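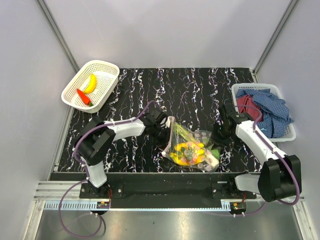 3.2 Collecting Demonstrations by Remote Control

Figure 3. The two-arm cell during the bag task, with a clear plastic bag between the grippers and a perforated basket on either side.

All demonstrations were recorded in one cell at the Cundby site. The cell has two arms mounted at the front on a shared black rail, and plain grey walls on three sides (Figure 3). The walls keep people walking past from entering the recordings and give the learned policy a background that does not change from one session to the next. The work surface is covered by a patterned black mat. We kept the same mat for the whole study and did not test others.

The operator drives the arms with a pair of smaller leader arms on a separate bench. Each leader has the same joint layout as the arm it controls, so the mapping is direct: joint angles are read from the leader and sent to the follower as position targets. A trigger on each leader handle opens and closes the matching gripper. We considered a handheld controller that commands only the position and orientation of the gripper, and used one in early trials. Operators found it easier to learn, but it let them ask for poses that brought the two elbows too close together. With the leader arms, a clash between elbows is felt at the bench before it happens in the cell.

The leaders give no force feedback. For rigid toys this matters little, as the operator can judge the grasp from the video. For thin film and cloth it matters more. A crinkled bag can look held when only a fold of it is between the fingers, and the usual result is that it slips out during the lift. Operators were told to close the gripper, raise it a short distance, and wait for the bag to settle before moving sideways. That pause is kept in the data. An earlier version of our processing script removed all periods with no joint motion, and policies trained on the trimmed data tended to start the sideways move too soon.

3.3 Tasks and Object Sets

We used nine tasks, divided into single-arm and two-arm groups. The single-arm tasks use rigid toy produce such as a banana and a carrot, which are moved between a basket and the mat. The two-arm tasks use cloths and bagged items. In the bag task, both grippers start near the bag, the left one slightly higher. The operator takes hold of the film with both hands of the robot, lifts it clear of the mat, and places it in the basket named at the start of the episode. An episode counts as a success if the bag ends inside the rim and neither basket has been tipped over.

Baskets were placed by hand before each episode and were deliberately not lined up with the walls. Their contents were also varied. A basket could hold toy produce, a heap of cloth, or nothing. When the target basket is already heaped with cloth, the operator must release the bag from higher up and open the fingers slowly, or the fabric comes away with the gripper. We did not script this behavior. It appeared in the recordings of every operator after some practice.

3.4 Operators and Data Volume

Elis Mathias trained the operators and recorded the first set of episodes for each task. These served as reference material only and were left out of training. Each new operator watched them, practiced until able to complete three episodes in a row, and then began recording. Sessions were kept short, as holding the leader arms is tiring and grasp quality drops late in a session.

Collection began in March and ended on May 14, 2018, with 3000 episodes recorded. Of these, 352 were rejected. The most common cause was a missed or delayed gripper command, followed by episodes in which the operator's hand slipped from a leader handle. Failed grasps were not grounds for rejection if the operator recovered and finished the task. We kept 222 such recoveries in the two-arm group and marked the time of each failure, so that they could be removed as a block in the comparison in Section 5.

The remaining episodes were converted to the Stutthorpe log format, which stores the leader and follower joint angles as separate streams. The difference between the two is small in free motion and grows when a gripper presses against something. We use the leader angles as the training target. Using the follower angles gave weaker grasps on the bag task, as the learned policy then copied where the fingers had stopped and lost the extra closing command that had held the film in place.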